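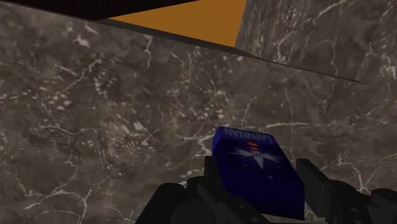
According to Morfudd Voyle, a rule that cannot be broken by accident was never worth writing down, and the Viltmont Grasping Rules have been broken by accident more often than any others in the field. The Rules are a voluntary code of practice for testing how robots pick up and hold boxed goods in simulation. They were drafted in Viltmont under the editorship of Kazimír Štefanec, and the second edition is the one in general use.

Background

Before the Rules, each laboratory reported success in its own way. A grasp might count as held if the box left the table, if it stayed up for the length of a blink, or, in one much-quoted paper from Danton, if it "appeared content". Results could not be compared, although they frequently were.

Štefanec's first draft ran to 300 clauses. Torunn Eklund, asked to review it, sent back a version with 30, together with a note that the remainder concerned fonts.

Main provisions

A trial is counted only if the object is held for 2 seconds after lifting, with contact on opposite sides. Resting the box on the palm is allowed but must be declared. Printed packaging should keep its artwork, as plain cubes were thought to flatter the vision software. The lettering need not be the right way up for the viewer, and a box may be presented at any tilt.

Backgrounds are covered by clause 14, the longest in the document. At least one trial in each set must use a busy surface such as veined stone, and the same surface may not be used throughout. Close views must be supplied alongside wide ones, a demand that Ivar Magnusson has called "the only clause written by somebody who had looked at the pictures".

Failed trials are to be published with the successful ones. Compliance with this clause is described in the commentary as "developing".

Reception

The Strömberg laboratory adopted the Rules in full and saw its published success rate fall sharply, after which it adopted them in part. Veka, a maker of grippers, cites them in its brochures without saying which edition. Orhun Sönmez has argued that a code for simulated boxes says little about real ones, which dent. The editors replied that dents were out of scope.

A set of 2000 reference trials accompanies the second edition. A third edition is in preparation, and the draft of clause 14 has been divided into two parts, both longer than the original.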